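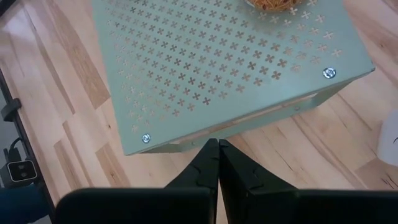
Page 2

About Westbridge

Westbridge is a small business that repairs, repaints and resells used metal furniture. We work out of a former tire shop on the east side of town, and most of what we handle was made for a porch, a patio or a school cafeteria. Chairs and side tables make up the bulk of it. We also take bed frames, plant stands, gliders, shelving and the odd filing cabinet.

How we started

Ataberk Yurt opened the shop 17 years ago after leaving a job at a sheet metal plant. At first he did only welding, mostly broken chair legs brought in by a restaurant supply dealer. Customers kept asking if he could paint the chairs as well, so he bought a used oven and a powder coating gun and taught himself to use them. The first year of painted work was uneven and he redid a fair amount of it for free.

Horațiu Dinu joined two years later to run the finishing side. He had painted bicycle frames before that. He set up the color system we still use, with a numbered steel chip for every color, hung on a wall by the front counter. Customers are welcome to borrow chips overnight to look at them in their own light. Please bring them back.

What we do

Repair. We straighten bent legs, replace missing screws and feet, patch rust holes, and reweld joints. We work on steel, wrought iron and aluminum. We do not repair wicker, glass or upholstery, but we can usually tell you who does.

Stripping. Old paint comes off by blasting or in a chemical tank, depending on the piece. Thin perforated metal goes in the tank, as blasting can warp it.

Painting. Powder coating is the standard finish. Pieces too large for the oven, or with parts that can't take the heat, get a sprayed enamel instead. Enamel costs less and scratches sooner.

Resale. The front room is open to the public and holds whatever we have finished lately. Stock changes every week. Prices are marked on a tag underneath each piece and are the same for everyone, dealers included.

The Stusetti chairs

People often find us while looking for parts for Stusetti folding chairs. We bought the remaining parts when the maker closed, 616 pieces in all, and almost half are still here. Most are seat slats and hinge pins. We have no back rails left in the narrow size. If you need a part, send a photo of the hinge along with the seat width, measured from the outside edges.

The Plullico line

Plullico is our own line of new furniture, made in the back shop in small batches. So far it consists of a bench, a stool and a plant stand. All of them are steel and ship flat with the hardware in a cloth bag. The stand comes in two heights. The bench was redrawn last July with a wider foot, and owners of the older bench can buy the new feet separately.

Bringing in a piece

You don't need an appointment for drop-offs. Someone will look the piece over with you at the counter and write up a price, which is good for 38 days. Small repairs are often ready within a week. Painting takes longer, as we wait until there is a full oven load in one color. Black and white run most often. If you choose an unusual color, ask when it was last run.

We are closed on Wednesday, when the tanks are drained and cleaned. Other days the counter opens at 8 a.m. Parking is on the side street, and the loading door is around the back, past the Yu bakery. Ring the bell there if you need help lifting something out of a truck.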